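Week 6 handout: Planning and paying for a tabletop robot cell
Course notes by Xiaoyan Deng
Updated 27th June

Hi all! A few of you asked me to write up what I said at the end of last week's class, when I got going on budgets and we ran out of time. So these are my notes, a bit tidied, with the homework at the bottom. Bring them to the lab session, and scribble on them please.

1. Start with the job, then shop

The mistake I made on my first purchase was falling for an arm. I'd seen an Okura at a trade show, it was gorgeous, and I wrote the whole request backward from it. Lorenz Hofstetter (he runs purchasing for our building and has the patience of a saint) sent it back with one line: "What does it pick up?" Fair question! I had no idea.

So write down the objects first. For kitchen tasks that means soft shapes, round shapes, things with handles, and something with a door. A toy banana and a ketchup bottle ask very different things of a gripper, and a toaster oven takes up a big piece of table before you've moved anything at all.
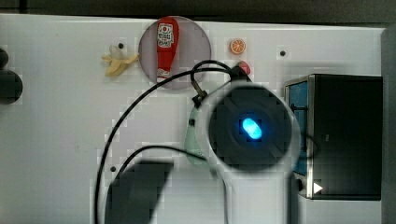 2. The arm is only one line

When you get a quote, look for what's missing from it. On my last one from Nivis the gripper was separate, the wrist camera was separate, and the mounting plate wasn't on there at all. I found that out in November, with the arm sitting in its crate and nothing to bolt it to. Ask for each of these as its own line:

Arm and controller
Gripper, with a spare set of fingers
Camera, with its bracket and cable
Table or frame, with mounting hardware
Emergency stop and any guarding
Shipping, setup visit, training day

Fingers deserve a word. Two black fingers over a green colander look simple enough, but an oval shape, a lot of small holes and a tab at each end give you several ways to grab it, and you may want to try more than one finger shape. Put the spares in the first order. Going back for a small second order is slow, and you pay shipping twice. 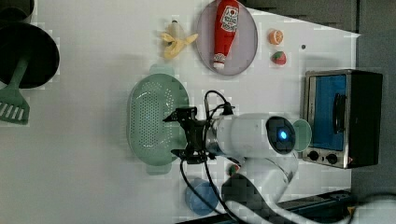
Should we buy a used arm to save money?
It depends on whether the maker still supports the controller. A used arm with current software can be a great deal, but get the support answer in writing before you sign, and keep some of the savings for repairs.

3. Table space and cables

People plan for the footprint of the base and stop there. Please draw the whole table! Put the oven on your drawing, then the plate, then a mug right next to the oven where a person would naturally leave one, and then ask how the arm gets in between. Leave space for the door to swing too. If the drawing is already crowded, you need a bigger table, and you want to know that now, while it's still a pencil line.

Cables are the other thing. They loop over the arm and hang down beside it, and they need slack to move with the joints. I budget for clips, sleeves and one complete spare set of cables. Fuchs sells a kit that I like, though I've also done fine with plain clips from the hardware store.
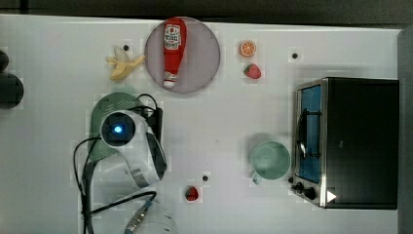 Reading time: 8 minutes

4. Props are equipment too

Toy food, plates, cups, pans, a spatula – it all feels too small to list, so it ends up on somebody's personal card. Don't do that. Make a props line and buy 2 of everything you expect to handle often. Colors fade, parts crack, and the store stops carrying that exact strawberry (ask me how I know). If you're comparing results over a whole term, a replacement in a slightly different size is a real headache.

I keep a sheet for props with the item, where it was bought, the price and the date. Ours runs to 122 rows now and I'm weirdly proud of it.

Think about see-through items while you're at it. Tinted plastic can be hard on some cameras, so if your task needs a colander or a cup you can see light through, ask the seller for a trial with your own pieces before you commit to a camera. Imora let us do this over a video call, and it saved us from a bad choice.

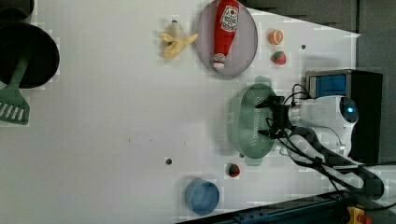 5. Costs after the first year

Service plan, software license, replacement fingers, and somebody's hours. The hours are the big one. A cell needs a person who resets the table, checks the cables and keeps the props sheet going, and if that isn't in your plan it'll be you, on a Friday evening. I put it in as a staffing line from day one, and Lorenz has never once argued with it.

6. Homework

Pick one kitchen task and write a one-page equipment plan for it. Object list first, then the table drawing, then the quote lines from section 2. Mark every price you had to guess with a G. Guessing is fine, I just want to see where! Email it to me before the next class, and bring a paper copy for your partner to pick apart.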